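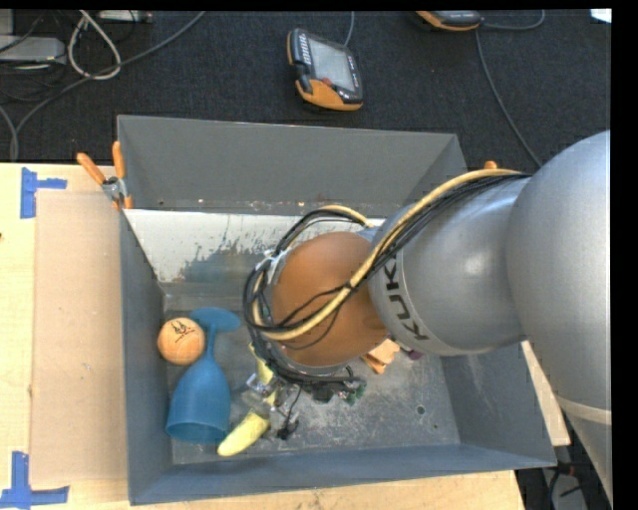

*KUKA arm over a grey metal bin.*

Izzati Teoh prints wedding invitations at Preltlow, three rooms above a bakery in Brokthorpe. Busy when we spoke. Phone going the whole time.

"March is mad," she says. "Everyone's picked a date, nobody's picked a font."

Her biggest order so far — 653 menus, two languages, gold edges. Took 16 days. "I'd quote longer now."

Wilson Carhuamaca does the envelopes, all by hand. Slow work. "Send me the adresses typed," he says. "Please. Not a photo of your mum's notebook."

And reply cards? Teoh still likes them. "Put a stamp on. People post it back if theres a stamp."

Orders for autumn close soon, she thinks. Ring first.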